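イトルコムの貸し傘

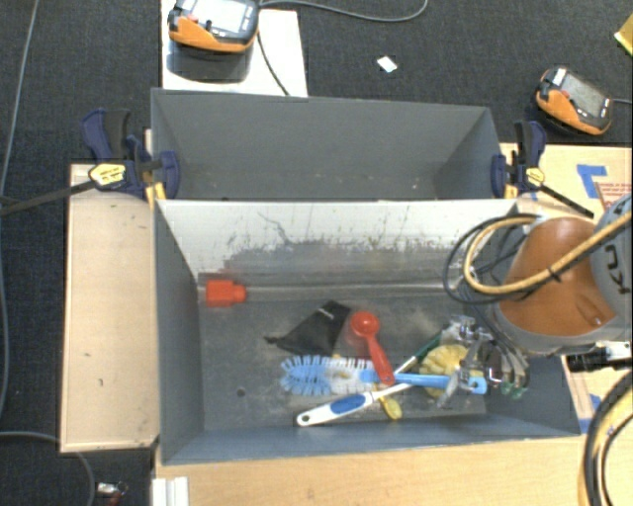 一 返しに行く

傘を返しに行くだけだったんですよ、ほんとに。

六月のイトルコム(Itolcombe)に住んだことのある人ならわかると思うけど、あの町では傘を買う人があんまりいないんです。駅を出てすぐのところに「ウドゥス」(Udus)っていう貸し傘屋があって、みんなそこで借りる。黒いのと、紺の、それからなぜか一本だけ辛子色の。柄のところに番号が焼いてあって、わたしが借りたのは113番でした。紺で、骨がちょっと太くて、開くときにぼふっと鳴るやつ。

借りたのは、引っ越してきた最初の日です。段ボールより先に自分が濡れちゃって、泣きそうになりながら飛び込んだら、店のおばあさんが何も聞かずに一本差し出してくれて。お代は返すときでいいから、って。で、わたし、返さなかったんですよね。いや、返す気はあったんです! ただ次の日も雨で、その次の日も雨で、晴れた日には傘のことなんか忘れていて、また降ったら玄関にあるから使っちゃう。そういうのを繰り返しているうちに、三年たってました。

三年ですよ。自分でも引きます。

思い出したのは、引っ越しが決まったからです。クラークデール(Clurkdale)の支店に移ることになって、荷造りをしていて、靴箱の横に立てかけてある紺色のやつをどの箱に入れようか迷って、あ、これ、わたしのじゃないわ、と。手のひらがすうっと冷たくなりました。だって一日いくらの店なんですから。頭の中で計算しかけて、怖くなってやめました。

それで、ありったけのお札を封筒に入れて、傘を持って出かけたわけです。朝の、まだパン屋も開いてないような時間に。

もちろん、雨でした。

二 店がない

返しに行く傘を差していくのって、なんだか妙な気分なんですよ。濡らしたまま返したら失礼かなとか、でも差さないと自分がずぶ濡れだしとか。橋のまんなかまで来て、一回たたんでみたんですけど、三歩で後悔してまた開きました。ぼふっ。

駅前に着いたら、店がないんです。

正確に言うと、建物はあるの。すりガラスの引き戸も、戸の横の長い傘立ても、そのまんま。でも看板が「レンマ」(Lemma)になっていて、ガラス越しにのぞいたら、どう見ても喫茶店なんですよ。椅子が逆さにして卓にのせてあって、奥のほうで湯気がたっている。

わたし、毎日のように駅を使ってたんですよ? それなのに気づいてなかった。後ろめたかったんでしょうね、たぶん。無意識に反対側の改札から出てたんだと思う。そういえば会社まで遠回りだった。

帰ろうかな、と思いました。正直に言います、思いました。店がないなら返しようがないし、封筒のお金で新居のカーテンが買えるし。いちばんいい生地のが買えるな、なんてことまで考えた。そしたら戸ががらっと開いて、前掛けをした若い男の子が出てきて、わたしじゃなくて傘の柄を見て言ったんです。

「113番だ」

もう、逃げられないじゃないですか。

三 帳面

中に入れてもらったら、コーヒーと、濡れた木みたいなにおいがしました。男の子は卓の椅子をひとつ下ろして、座っててください、と言って奥に引っ込んで、しばらくして分厚い帳面を抱えてきた。表紙の角が丸くなっていて、紐で綴じてある。

「祖母のです。店は閉めたんですけど、返ってきてない分だけは、ぼくが引き継いでて」

返ってきてない分。耳が熱くなりましたね。

「そんなに、いるんですか。返してない人」

「十九本ありました。今はお客さんのを入れて、残り三本」

帳面を開いて見せてくれたんですけど、これがすごく変なんです。名前が書いてないの。住所もない。番号の横に、一行ずつ、おばあさんの字で何か書いてあるだけ。たとえば、こんなふうに。

「七番。口笛のへたな人。」

「四十番。犬に先に差してやった。」

「八十二番。行きと帰りで靴がちがう。」

どうやって取り立てるつもりだったんでしょう。わたしがそう聞いたら、男の子も笑って、取り立てる気なんかなかったと思いますよ、って。おばあさんは、借りた人が戻ってくるときの顔を見るのが好きで、だから先にお代をもらわなかったんだそうです。先に払った人は傘立てに突っ込んで行っちゃうから、つまらないって。

「七番の人は、返しに来たの?」

「来ました。口笛、うまくなってました」

それ、どういう気持ちで聞けばいいんですか。でもなんか、よかったなと思って。七番の人、知らない人ですけどね。

それで、自分のところを見るのが怖くなってきたわけです。113番。だってあの日のわたし、髪はべったりで、鼻の頭は赤くて、お礼もちゃんと言ったか覚えてない。「礼儀知らず」とか書いてあったら立ち直れない。男の子がぺらぺらめくるのを、わたし、半分目をつぶって待ってました。

「ありました。えーと」

「読まないで。いや、読んで」

「113番。荷物より先に着いた人。」

それだけでした。

それだけなんですけど、わたし、ちょっと泣いちゃったんですよね。なんでかな。あの日のわたしは、この町に知り合いがひとりもいなくて、部屋は空っぽで、鍵がなかなか回らなくて、なんで来ちゃったんだろうってずっと思っていたんです。それを傘屋のおばあさんが、着いた、って書いてくれてた。着いた人だって。

四 お代

おばあさんは、元気だそうです。ここはちゃんと言っておきますね、こういう話だとみんな勝手に亡くなったことにするから。坂の上の、湯治場のそばの家に越して、毎日お湯につかって、雨の日は絶対に外に出ないんだって。一生分、雨につきあったからもういい、って言ってるらしい。

わたしは封筒を出しました。足りないかもしれないけど、と言って。男の子は封筒には手をつけずに、帳面のいちばん後ろを開いて、何か確かめて、

「2,000ですね」

と言った。

「三年ですよ?」

「長いのは、そこで打ち止めなんです。祖母がそう決めてて。それ以上取ると、みんな怖がって返しに来なくなるからって」

わたしみたいなのがいっぱいいたってことですよね。恥ずかしいやら、ありがたいやら。ちょうど払って、傘は戸の横の傘立てに自分で差しました。金具のところに番号札がついていて、113のところがちゃんと空いてたんです。すとん、と入った。ぼふっ、じゃなくて、すとん。

そのあとコーヒーを一杯もらって(これは別料金でした、しっかりしてる)、焼いたパンに塩のきいたバターをのせたのも食べて、引っ越すんです、という話をしました。クラークデールに。そしたら男の子が、あそこは降りませんよ、と言うんです。年に何日かしか。傘屋なんか一軒もないって。

へえ、と思いました。いいなあ、とも思ったし、つまんないな、とも思った。洗濯物がからっと乾くのはうれしいけど、あの朝の、屋根がぜんぶいっぺんに鳴り出す感じがないのかと思うと。

五 帰り道

さて、帰ろうとして、気がついたわけです。

雨、やんでない。

しかもさっきより強い。傘立てには返したばかりの113番がいて、柄をこっちに向けてる。わたしは傘を見て、男の子を見て、また傘を見ました。男の子はもう帳面を開いて鉛筆をなめていました。

「貸し傘は、もうやってないんですよね」

「やってないです」

「ですよね」

「でも、返ってきてない分の帳面なら、ありますけど」

ずるいと思いません? そんなこと言われたら、借りるしかないじゃないですか。

というわけで、わたしはいま、クラークデール行きの列車の中でこれを書いています。網棚に鞄がふたつ、膝のあいだに紺の傘が一本。段ボールは明日の午後に着くはずなので、今度もやっぱり、わたしのほうが先です。向かいの席の人が、さっきからちらちら傘を見てる。こんなに晴れてるのにって顔で。

帳面に何て書かれたかは、見せてもらえませんでした。返しに来たときに読みます、だって。休みが取れたら、たぶん秋かな、雨の日を選んで行くつもりです。晴れてたら駅で待つ。駅弁でも食べながら、降るまで待ちますよ。

あ、いま長いトンネルに入りました。窓に傘の柄が映ってて、番号がさかさまに見えます。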